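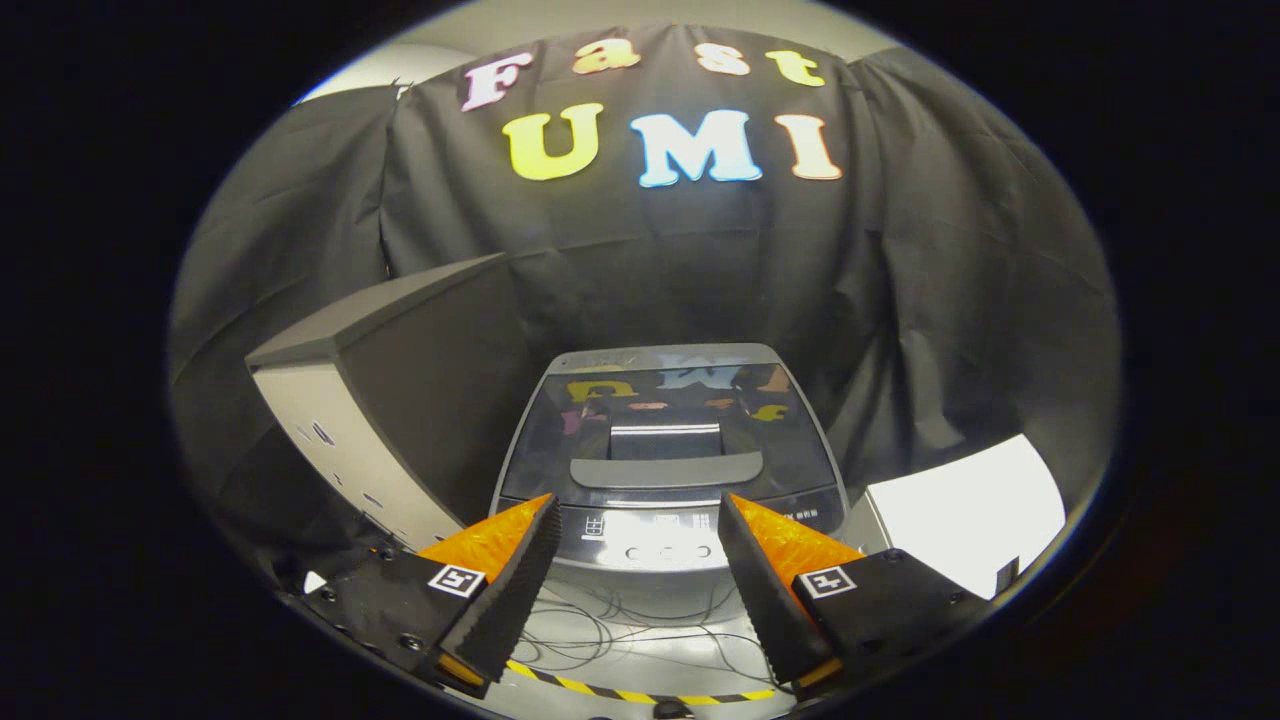 Small Organizations Should Stop Renting Fancy Booths

Posted 7 August 2022

In May I walked the floor of a trade fair in Calloway for two days and came home with a sore back and one firm opinion. Small exhibitors spend far too much on the booth and far too little on the people standing in it.

The booth packages are sold by the organizer's contractor, which in Calloway is a firm called Roltis. The cheapest full package was $480 a day. For that you get a printed back wall, a counter, two stools and a carpet square. The carpet goes back at the end. So does the counter. You keep the printed wall, which has your logo on it at a size that fits no other booth and no room in your building.

A company can justify this if it sells something expensive and signs one customer at the show. Most of the people in the small aisle were not in that position. They were two-person firms, evening schools, clubs and a food cooperative. For them the booth money was most of the year's budget for being seen in public. I have been on that side of the table and I signed the form too, mainly because everyone else in the aisle had.

What the money does not buy is anybody who can answer a question. I stopped at 24 tables. At 11 of them the person on duty could not tell me what the thing cost or who it was for. One offered me a pen and a brochure and went back to his phone. The printed wall behind him was excellent.

The best stop I made was Feneck, a bicycle repair shop that had brought a folding table, a bedsheet and a hand-painted sign. The owner had a wheel on a stand and let people true it themselves. There was a line for most of the afternoon. I learned how to do it, badly, and I now know where the shop is and what a tune-up costs.

The usual answer is that a plain table looks cheap and visitors judge by looks. Some do. I would take that argument more seriously if the rented walls looked different from each other, but they come off the same printer in the same three layouts. By the second hour I could not have told you which one I had just passed. A sign somebody made by hand at least belongs to the people under it.

There is also the matter of the rules. The fair in Umon, a smaller event that I like better, lets you bring whatever fits in your space as long as it is stable and fire-safe. Calloway requires the rented wall in the front rows. I think that rule should go. It makes the photos in the organizer's newsletter look tidy, and the exhibitors with the least money pay for that.

If you have a table booked for next spring, ask for the bare space. Put the savings toward a second person — and pay them for the day. Give both of them an hour beforehand to learn the prices. Make the sign yourselves the night before, in letters big enough to read from the other side of the aisle.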